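Speaker notes: "Put It in a Bin, and Other Advice I No Longer Believe"
Apinya Thongdee, Sesison, 16 October 2019

Slide 1. Title
Wait for the people at the back to sit down. Say hello, say where I work, skip the career history. Ask for hands: who bought a storage bin in January? Keep your hand up if you can tell me what is in it now. Pause. Let them look at each other.

Slide 2. The promise
Read the line from the Vorkadell catalog out loud, slowly: "A home for every little thing." I have read 627 pages of this stuff for work and I still don't know what a little thing is. A battery? A button? The catalog shows rolled towels every time. Towels were never the problem. A towel stays where you put it.

Slide 3. What we tried at the Orau office
We cleared out the supply room and the game shelf. 600 dollars on bins, which I signed for, so I get to complain. Three months later the bins were full and the tables were too. People were putting things away, I'll give them that. They were putting them in whichever bin was closest.
(If someone asks about labels: yes, we had labels. Move on, there's a slide.)

Slide 4. Labels
My colleague's favorite. Show the one that says MISC. Show the other one that says MISC. I don't need to say much.

Slide 5. The Intarasuk method
Three steps: empty, sort, return. Sounds fine. My trouble is with the third one, which gets a single paragraph in the whole book. Returning is the entire job! Sorting is fun, you sit on the floor and drink coffee. Ask the room which step they skip at home.
I should be fair here. The advice to start with an empty bin is good and I've kept it. Half the bins I see being "organized" have old stuff at the bottom that nobody took out.

Slide 6. Small round things
Slow down for this part. Balls, beads, marbles. They roll, they get under the radiator, and they take a minute each if you insist on doing it one at a time. Every tidy-up guide I've read treats them the same as books. I think a bin with sides does help here, and it's the one place I'd spend the money. Handles you can get your fingers through matter more than a lid. I've never seen a lid go back on.
Mention the tray idea, but don't sell it. It worked in one room and flopped in the other, and I don't know why.

Slide 7. Picking up, two views
Leave both up while I talk. Ask how long they think a job this small should take, then let them argue.
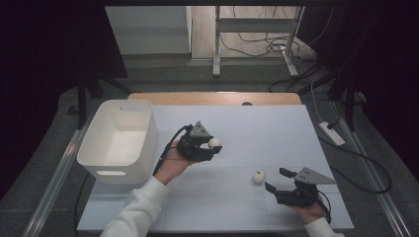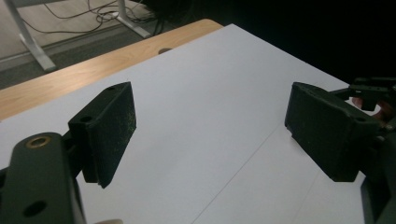
Top: one small white ball held beside the bin, another still on the board. Bottom: open grip over the white tabletop, nothing in it.

Slide 8. What I'd do with the money
Fewer bins. Leave one table clear and fight for it. Check again after a month before buying anything else, and write down what you found on the floor.
Questions. If the Vorkadell rep is in the room, be polite. Handouts are by the door, and I need the clicker back.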